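Ticket: CPU placement, evaluation kit
Product: Drister finger set and socket routine (trial license)
Customer site: Thaler refurbishing shop
Opened by: Nadège Poulain
Status: Open, waiting on vendor
Priority: Normal

Problem
Job stops at the place step with fault 209, "contact before target depth." Arm retracts and waits for an operator. Happened on 6 of the last 60 cycles. Pick step is fine. Same program and same finger set since the trial began in April.

Setup
Dell tower on its side on the slotted table, side panel off. Cooler removed by hand before the cycle, load plate opened by hand. Universal Robots arm, two-finger gripper, wrist camera on. Part is a Xeon E5-1630 v3. 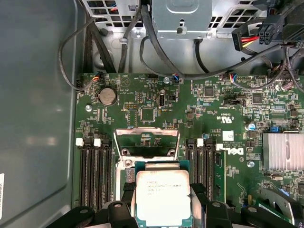
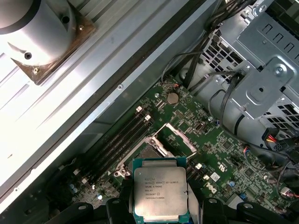

Wrist camera, processor in the fingers and socket open.

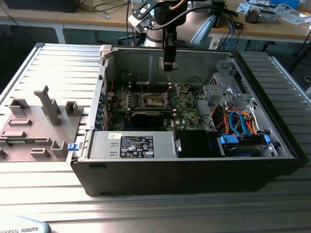
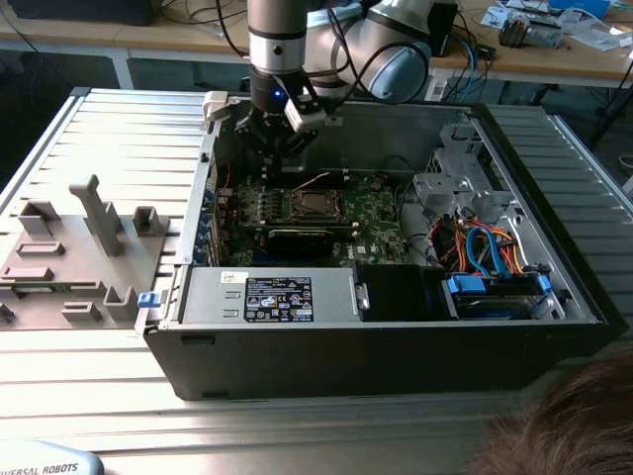

Tried so far
1. Re-taught the socket position from the wrist camera. No change.
2. Cleaned the finger pads. No change.
3. Dropped approach speed to 12 mm/s. Fault still comes up, but the chip no longer shifts in the fingers when it does.
4. Checked tower position against the table stops after each fault. Two of the six had the case sitting slightly off the rear stop. The other four were seated properly.
5. Swapped to the spare finger set. Ran one shift, one fault, so I don't think it's the fingers.

Reply from Nunon support, Wednesday 10:40
Please send the force log for a good cycle and a bad one. Also confirm whether the tilt search is turned on. It ships turned off in the trial license.

Reply from Nadège Poulain, 2:15 pm
Logs attached. Tilt search was off. The quick start sheet doesn't mention it, and the Watotow quote lists it as included, so please sort out which is right before we get to pricing. Turned it on and restarted the job. Will run 60 more cycles at the slow speed and post the count. If it holds, I'll bring the speed back up in steps.

Still need from vendor: contact force limit for this socket type, in writing.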